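Every December the Udwood school district hands out a coaching award, and every December I wonder what it rewards. This year's went to a man with nine league titles at Teditz High. Fine. He also cut 20 kids from track, a sport that has never needed a bench.

The district says winning programs build character. Maybe. I've asked twice to see how they measure that and gotten a brochure.

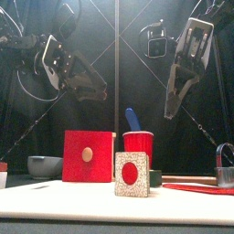

Meanwhile Godonwood keeps everyone who shows up to practice, finishes near the bottom, and has two assistants working for gas money. Their names won't go on a gym wall -- walls are for trophies.

I don't doubt the Teditz coach works hard. I doubt the people voting have ever watched a junior varsity meet.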